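Home » News » Herbridge repair bench moves to Utlow Road in January

The Herbridge computer repair bench will shut its Fledville counter after Christmas and reopen at 154 Utlow Road in the second week of January.
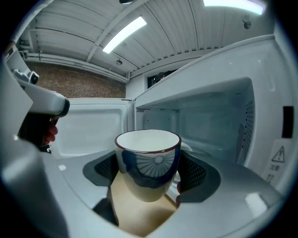 Judite Loureiro asked whether laptops already handed in would have to be collected first. They will not. Machines with a job ticket go across with the bench, and tickets keep the same number.

The diagnostic fee stays at £39, taken off the bill if the repair goes ahead. Fitting a solid state drive is £54 plus the cost of the drive, with files copied over from the old one. Old drives are handed back unless you ask for them to be wiped and recycled.

Parking is behind the building. Questions about open jobs go to Bonifacio Llorente at the Fledville counter until it closes.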